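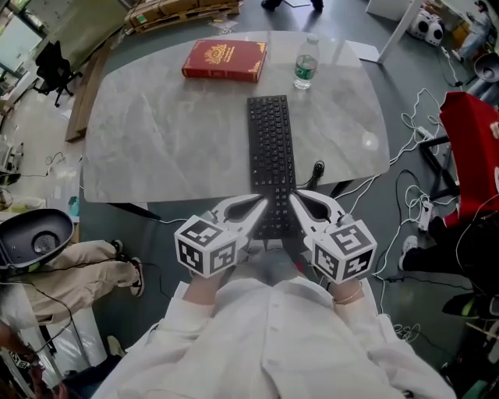
Patunel hand gripper pair
Sold by Flonditz, workplace automation supplies

Price: 874 per pair, cubes fitted
Delivery: 10 working days
Stock checked: Jan 21, 2025

Patunel grippers are held, one in each hand, by a person doing an ordinary job at a table. The pointed fingers do the picking and pushing. The printed cube on the side of each one lets the tracking follow where the hand has gone. The recordings are then used to teach a robot arm the same job.

We sell them and we use them, and we would rather you read this before ordering.

What changes for your staff
The maker's leaflet says the grippers "free people from repetitive work". In our experience the repetitive work comes first. Someone has to move the same keyboard or shut the same box over and over so that the arm has enough to learn from. At Riedl, a packing firm we supply, a shift on the grippers came to 38 recordings. Staff there found it slower than using their fingers and duller than the job it was meant to replace. Two asked to go back to the packing line.

Plan for that. Record in short turns, pay it as skilled work, and tell people plainly what the recordings are for. If you expect to need fewer packers by May, they should hear it from you before they pick up a gripper.

What it won't do
Pointed tips are good with small, stiff things. Cloth and thin film are a struggle, and we would not buy the pair for either. A recording is no promise that an arm will manage the task. Ask whoever sells you the arm to show it working with your goods, on your table.

In the pack
Left and right gripper
Marker cubes, one per gripper
4 spare finger tips
Printed set-up sheet

Not included: headset, tracking software, robot arm. The Fodano table stand is sold separately and most buyers can do without it.

Care
Wipe the cubes with a dry cloth. Scratched or greasy markers are the usual cause of lost tracking. Replace any finger that has started to bend.

Returns
Unused pairs can be sent back in their box. Used pairs are repaired or exchanged if faulty.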